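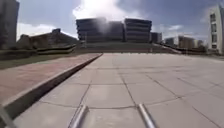
Finally got my money back from Ledesma. $177, six monthly "account protection" fees plus a setup charge I never agreed to. Was buying a couch on store credit, that's it.

Quick version because I have to leave for work. Called in December, got told the fee was optional and I'd opted in. Asked for the form. They sent the form, box not checked, no initials. Called again. On hold forever, then a guy named Dean Birkett who said he'd "escalate." Nothing.

So I wrote a letter. Paper, certified mail, copy of the contract, copy of every statment, fees circled. Also filed a complaint with the state. Check showed up 13 days later. No apology, no explaination, just the check.

Kimutai Obura at work has the same fee on his Ledesma account and is mailing his letter tonight. Go look at your statements. Mine was on page two under "other."

Still owe them $596 on the couch. Paying it off early.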